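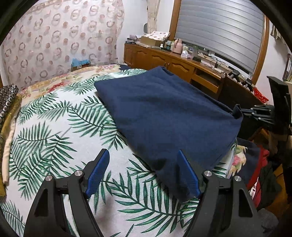

Two grippers, one navy towel. Folding remains the chore everyone asks about first.

The Towel Always Wins a Round

Machines can beat you at chess and draft your cover letter. Can they put away the laundry yet? We went to find out, and came home to a full hamper.

The towel is the easy one. Everybody who works on household robots will tell you this, usually while looking at a towel that has just gotten the better of something expensive. A towel has four corners, no sleeves, no buttons and no opinion about which side is the front. If a machine can't fold a towel, it has no business near a fitted sheet, and if it can, you are allowed to be a little impressed, for as long as it takes to remember that most eight-year-olds can do it while watching television.

I spent a good part of this year asking people when I could stop folding towels. The answers ran from "soon" to a long breath through the nose.

The breath came from Ludden, a firm that makes grippers and occupies the back half of what used to be a carpet warehouse. Carpets, it was pointed out to me, are also cloth, but they have the decency to lie flat. In February, when I first visited, the engineers were working on a pair of black plastic fingers meant to close on fabric without biting it. I was allowed to hold a set. It felt like a pair of salad tongs that had gone to graduate school. I picked up a washcloth, dropped it, picked it up again and was told kindly that I was squeezing too hard.

Squeezing is half the trouble. A car door weighs the same on Tuesday as it did on Monday and is in the same shape besides, which explains why factories have had robots putting on car doors for decades and your home has, at best, a round vacuum stuck under the sofa. Cloth changes shape when you touch it. It changes shape when you let go. Pull one corner and the other three have to be found again, and one of them is now underneath.

Then there's the bedroom. Engineers like a clean table with nothing on it and a plain gray wall behind. People like palm fronds on the bedspread, roses on the quilt and a heap of dark clothes that they will get to later. A navy towel on a leafy print is simple for you and me, who learned long ago that the leaves aren't coming up with the towel. A machine has to be taught that, and then taught it again for stripes.

Sutherland, which is trying to build a complete helper for the home, has made its peace with the mess. Its test apartment used to be kept very tidy, and the robot did beautifully there. Then it went to real homes and fell to pieces (figuratively, although a wrist did come off once). These days the staff are told to leave the test apartment as they would leave their own. By the look of the kitchen, they have taken to it.

I watched the Sutherland machine fold for an afternoon. Its best towel took 2 minutes. It approached the thing the way I approach a sleeping dog, stopped, thought, moved an inch to the left and thought some more. The first fold was lovely. The second went over crooked, and the robot smoothed down the wrong edge with great tenderness. The finished article would have gone in a linen closet, provided you were not related to my mother.

How often does it get one right? Sutherland gave me its score from the previous week: out of 200 towels, 40 had to be finished by a person. That sounds pretty good until you picture your own house, with a machine in the hall calling you over for every fifth towel.

Shop floors are further along, mostly because a shop floor can be bent to suit the machine. Winell runs a commercial laundry that does sheets and towels for hotels, and it has had folding equipment since before anyone there called it a robot. The equipment is the length of a bus. Flat linen goes in one end and comes out the other end in stacks, at a speed that made me feel bad about my whole life. But somebody has to feed it. At the front stand people who reach into a cart of tangled cotton, find two corners by feel and clip them up before you have quite seen what they did. Winell has tried out machines for that job and would love to buy one. It has not bought one.

This is the joke at the center of the business. The folding got solved years ago by a large metal box. Finding the corner is the part that pays somebody's rent.

Granier thinks it has a way around all this, and the way around is shelves. Its machine, about which the company is very cheerful, doesn't fold. You hang each item on a clip and it does the rest behind a door. I asked how long it took to clip up a load. I was told that it depended on the user. I turned out to be the slow kind of user, and by the time my 50 items were hung I could have folded the lot and had a sandwich.

So, no, not yet. The price of a home helper that folds is one nobody would quote me, and the two firms that came close asked first whether I had stairs. What I was offered, more than once, was a place on a waiting list. I put my name down with Sutherland. The form wanted to know how many towels I own, and I had to go and look in the dryer.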